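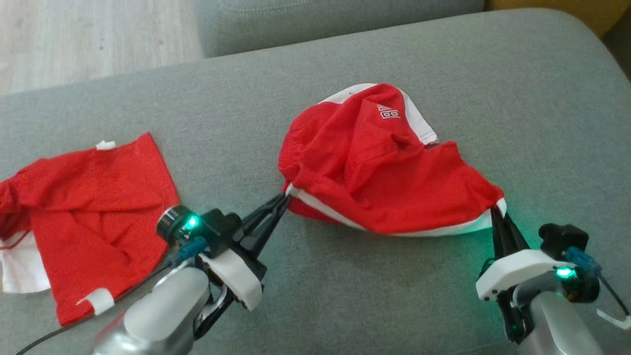
Lecture 8: Perception and control for cloth

Notes by Marites Navarro. Corrections to me, complaints to Yi-an Kwon, who set the coursework.

Last week we finished rigid objects. A mug has six numbers that say where it is and which way up it is, and once you have them you are done. You may have found this dull. You will miss it.

1. What is the state of a pair of shorts?

A pair of shorts has no six numbers. You can write it down as a mesh of a few thousand points, and people do, but your camera sees perhaps half of them and the other half are inside a fold having a life of their own. Two heaps that look the same from above can open out quite differently when you pull on the same spot.

So we give up on the full state and ask for something smaller. Three common choices:

Keypoints. Waistband corners, hem corners, crotch seam. Cheap, easy to label, and meaningless when the thing is rolled into a ball.

Edges and regions. A mask of "this is hem", "this is waistband", "this is everything else". Copes better with crumpling. This is what the Liapis stack uses and what you will use in the lab.

Nothing at all. Feed the camera images to a learned policy and let it sort itself out. See section 5, and bring a spare evening.

2. Finding a place to grasp

Sportswear is kind to us in one respect: it tends to have trim. A white hem band on red mesh is about as good a signal as you will get, and a plain colour threshold will find most of it. Students then write a colour threshold, get full marks on the first garment, and meet the second garment, a jersey with white trim of its own lying next to the shorts.

The fix is to segment by garment first and look for the hem second. Do it in that order. If you do it the other way round you will get a very confident grasp pair with one point on the shorts and one on the jersey, and the planner will happily carry it out.

Other white things that are not hem: side panels, logos, care labels, clips, the robot's own brackets. Mask out the arms using the joint angles and the arm model before you do any of this. The status lights on the wrist cameras are green and they tint whatever pale plastic is near them, so don't lean too hard on hue close to the wrist.

Depth will not save you. Mesh fabric is full of holes and a depth camera treats each one as a matter of opinion. Filter over a small patch and take the median.

3. Two arms, one garment

Once both grippers have hold of the hem you have a closed chain: left arm, cloth, right arm, and back round through the base. With a steel bar that would be a serious problem, as a small error in one arm turns into a large force in the other. With cloth the chain is slack until suddenly it isn't.

We therefore split the control in two.

The midpoint of the two grippers is controlled in position. It decides where the garment goes.

The distance between them is controlled by tension. Move apart slowly until the measured pull reaches the set value, then hold.

In Gilum this is two lines in the task file, "centre" and "spread". The default spread setting was chosen by someone folding bath towels. Lower it.

A word on slack. One corner can be taut while the rest of the garment hangs in a heap, and your tension reading will look perfectly healthy. Tension tells you about the straight path between two grasp points and very little else. Check the mask as well: when the hem between the grippers still curves, you are not finished spreading, whatever the force sensor thinks.

4. Planning over a soft surface

The planner in Brarno assumes a flat, hard work surface at a known height. A sofa seat is none of these things. It gives when pressed, and it has a backrest, which the planner regards as empty air until you tell it otherwise. Add the backrest as a box, generously sized.

Friction matters too. Mesh on upholstery drags, and dragging undoes folds. Lift first, move second, lower last. You may still see the lower layer stay behind on the seat, in which case lift higher.

Cables: each wrist has a camera lead and neither is in the collision model. Limit wrist rotation to half a turn from the home pose. The limit is in the config and is commented out. Uncomment it.

5. Learned policies, briefly

A policy trained on demonstrations will often beat everything in sections 2 to 4 on garments it has seen. It will also give you no hint as to why it has stopped and is gently tugging at a sleeve. For the coursework you may use one for the first grasp only. From there on I want to see a controller you can explain to me out loud.

6. Coursework

Log in to Prastness and take the set of 11 recorded trials. For each one, run your hem detector and report the grasp pair it picks. Then choose 2 trials where it fails and write half a page on each. "Lighting" is not half a page.

Hand in by 11 Dec 2022. Yes, it is a Sunday. The submission system does not mind and neither does Yi-an.

Reading for next time: the handout on contact sensing, up to the part with the integrals.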